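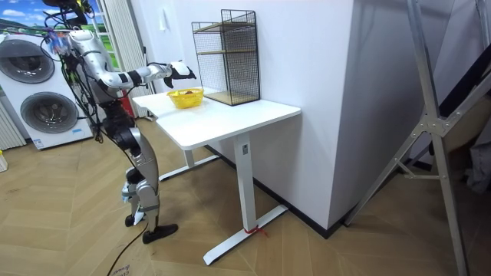
The first thing Nesma Sqalli told me when I arrived, before coffee and before I had found anywhere to put my coat, was that I should try to stop thinking about my fingers. I had come to spend a day in July with the teaching group at Fulutside, and I had been looking forward to it for weeks, and of course the moment she said it I could think about nothing else.

Her job is to show a robot how to do things. She doesn't write out instructions for it (she tried that for years, at another company, and still sounds tired when she talks about it). She puts on a pair of gloves and does the chore herself, and the robot's hands follow hers. The movements are saved, along with whatever its cameras see, and then she does the chore again, a little differently, and again after that. By the time I turned up, the fruit task stood at 316 saved runs, and she thought it needed a good many more.

Fruit sounds easy, doesn't it? I thought so too. But you and I have been picking up bananas since before we could talk, and we have no idea how we do it. We slow down near the table. We slide a finger under the curve and let the others come around the top, and if there's something small and round underneath we somehow work around it without a thought. Nesma has had to learn all of that over again, at half speed, with a hand that can't tell her what it feels.

Kwan-ho Pan, who shares the teaching shifts with her, says the hardest habit to break is hurrying. A session runs 60 minutes, and by the end of one your shoulders ache and you start to cut corners. The robot will learn those corners just as faithfully as the good parts. So the two of them trade off, and they keep a notebook of bad runs with a line on each about what went wrong. I read several pages of it over lunch. "Thumb late." "Rushed the basket." "Good grasp, sneezed."

My own turn came at 2, after a short lesson in keeping my elbow where the robot could follow it. I reached out, and the arm reached out, and I must have laughed out loud, because it is a very strange and lovely feeling, something like writing your name with a broom handle. I missed the banana on my first try. I missed it on my second as well, by more.

What helped in the end was looking at the job from the robot's side, where the hand covers so much of the small red fruit that you have to guess at what is under the fingers. 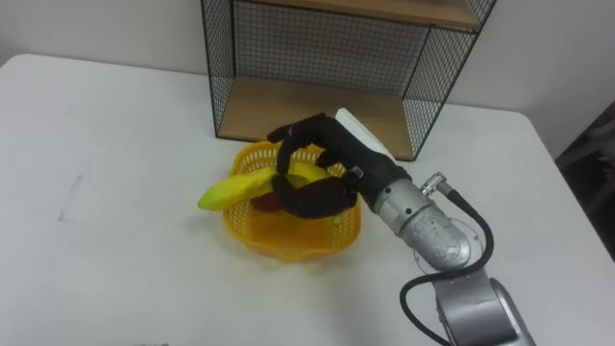 Loubna Farouk wonders whether all this showing by hand is worth the trouble, when a computer can practice the same reach overnight without anybody's shoulders getting sore. She would spend the hours on better practice worlds, she told me on the phone that evening, and save the gloves for the last little bit of polish. I passed this along to Nesma, who took it cheerfully and said she'd be glad to go home earlier.

Still, she was back in her gloves before I had my coat on. There was a run she wanted to do over, one where she had come in too high, and Kwan-ho was already turning to a clean page in the notebook.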